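My last game for Brimbridge was on Jul 26, 2020.

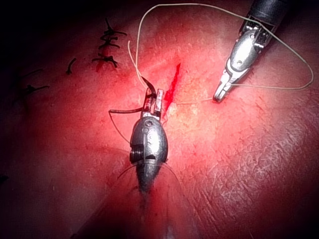

Needle held in the jaws.

I was 48 and still catching.
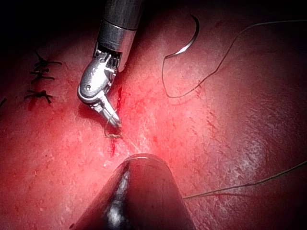 Did I want a speech? I wanted a sandwich.

The club gave me a plaque — Hornmont spelled wrong. 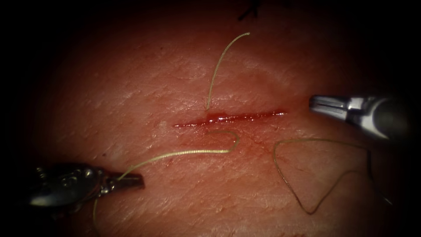
Keep it anyway, the shortstop told me, they won't make another.

I drove home by the lake.
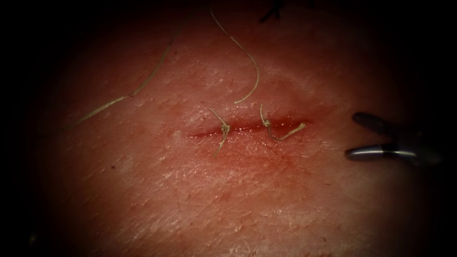 My glove went on the hook in the garage. Its palm had split years ago, a short straight slit like the one in the photo, and I left it alone.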